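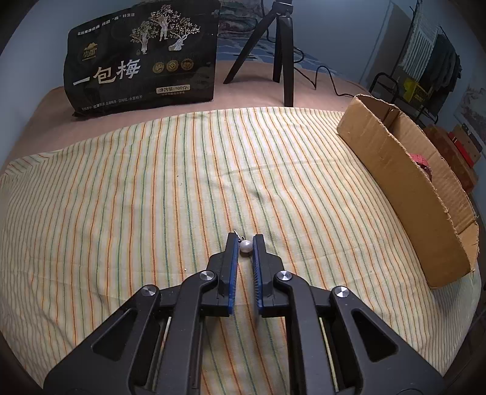

A pearl earring on a striped cloth.

I lost an earring on the bus on a Monday in May and I have been grumpy about it ever since, though the bus isn't to blame. Lost property is. Or what has become of it.

When I was growing up, if you left something on the number 9 you went down to the depot after school and a man called Mr Kozan (Erdal, but I only learned that much later, from his leaving card) lifted the flap of the counter and let you in to look. There were shelves of gloves, and a whole rail of umbrellas, and one year a set of bagpipes that stayed so long they got a Christmas bauble. You told him what you'd lost, he asked you a question or two to be sure you weren't chancing it, and off you went with your recorder or your PE kit. I lost that recorder four times. My mother rather hoped he'd stop finding it.

Now there is a form. You fill it in on your phone, and it wants to know the category of your item, and the categories were plainly drawn up by somebody who has only ever lost a laptop. I tried "jewellery" and was asked for the make and the serial number. It's an earring! It came from a market stall on holiday and the box said Plellia on the lid, so I put Plellia, and the form said it did not recognise that brand and would I like to choose from the list. I would not. I picked "other" and got a box that lets you write 45 characters, so my description of something I'd worn nearly every day for years read "small pearl drop, one only, please look prope".

Then you wait. You aren't allowed to ring, or rather you can ring, but the voice tells you to use the form. After a fortnight I had an email to say my item had not been matched and my case was closed, and would I rate my experience. I did rate it, at some length.

I know the argument for all this. My brother-in-law makes it every time I get going. There are more passengers, the depot counter cost money to run, and a phone form is open at three in the morning, when the man at the depot was in bed. Fine. I do see that for someone who works shifts, or can't easily get across town, the old way was a nuisance. My aunt had to take 2 buses to collect a hat she'd left on one, and she never forgave the hat.

But a form can only find what you've managed to describe, and most of us are hopeless at describing our own things. I couldn't have told you whether my scarf was teal or green until I saw it on the shelf and thought, oh, there you are. Mr Kozan let people look. Half the time you'd see a neighbour's shopping bag in there too and tell her about it on the way home.

And the small stuff suffers most. Phones and wallets get chased up, as they should. A child's mitten or a single earring isn't worth the fee (there's a fee now, did I mention?), so I suspect it doesn't get logged at all. I'd love to be told I'm wrong.

What I'd ask for is modest. Open a counter one afternoon a week and let people come in and rummage. Our library shifts around 500 books every time it has a sale, with a trestle table and a biscuit tin for the change, so I can't believe a bus company is unable to manage a few shelves of umbrellas.

In the meantime I'm wearing odd earrings. If you found a small pearl one on the back seat upstairs, left-hand side, I'm in the café by the station most mornings, and I'll buy you a bun.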